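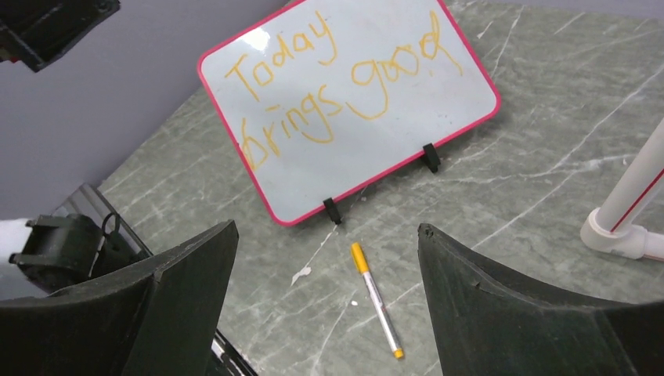 Kadri Ozoliņš wrote to ask whether a film disc that freezes at the same chapter every time is finished. Usually it needs cleaning, and the player should be ruled out first by trying another disc of the same type. A DVD that plays correctly proves little about a Blu-ray fault, as the two formats are read with different lasers.

Cleaning a disc

Hold it by the outer edge and the centre hole. Blow off loose grit before touching the surface. Wipe with a clean microfibre cloth in straight lines from the hub to the rim, never in circles. A scratch running along the track is harder for the player to correct than one crossing it.
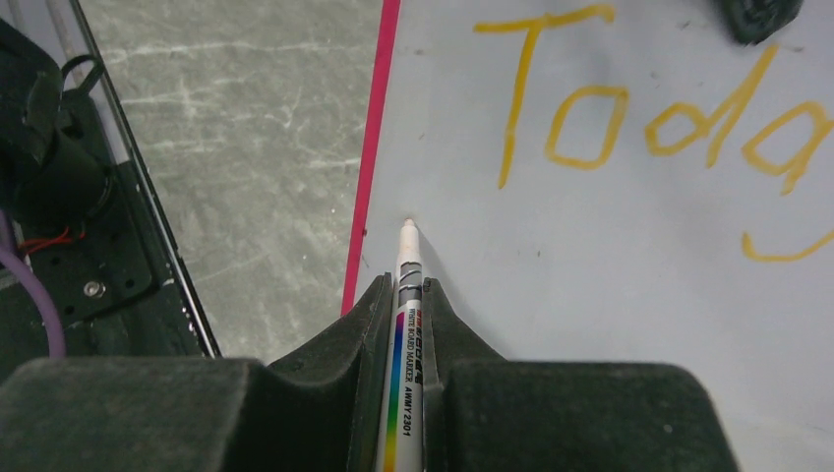

For fingerprints, dampen the cloth with distilled water and one drop of washing-up liquid, then wipe again with water alone. Leave the disc to dry fully before loading it. Do not use white spirit, acetone or toothpaste. Polishing kits intended for DVDs will damage a Blu-ray, whose data layer lies only 0.1 mm below the surface.

Storage

Stand cases upright, away from radiators and direct sun. Press the hub clip down to release the disc; pulling at the rim bends it.

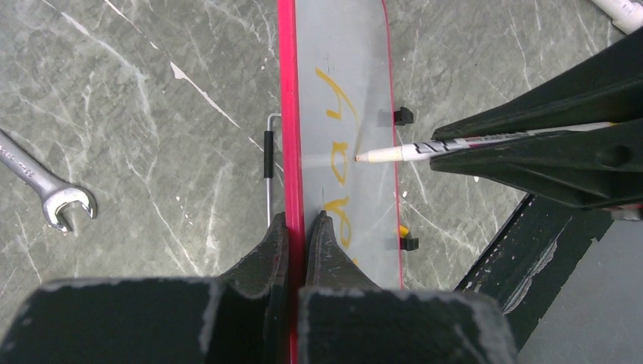 Paper sleeves save space but shed fibres. Polypropylene sleeves are better. My own 1189 discs are in Stotar boxes, 100 to a box, with a numbered divider after every title beginning a new letter. Keep the spreadsheet somewhere other than the shelf.

The player

Leave 5 cm clear above the vents. Dust the tray with a soft brush while it is open and unplug the unit before cleaning the case.

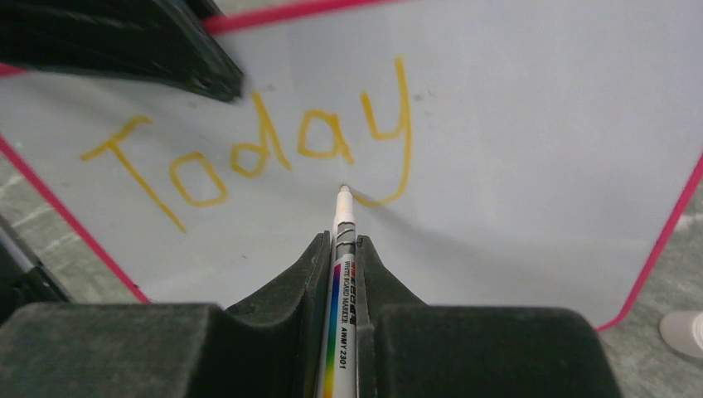 Tyyne Saarela disagrees about lens-cleaning discs: she has used one every February for four years without trouble. I would still check the player's manual first, as several makers advise against them.

Search this site Enter keyword Go

Contact | © Kerness Household Notes | Back to top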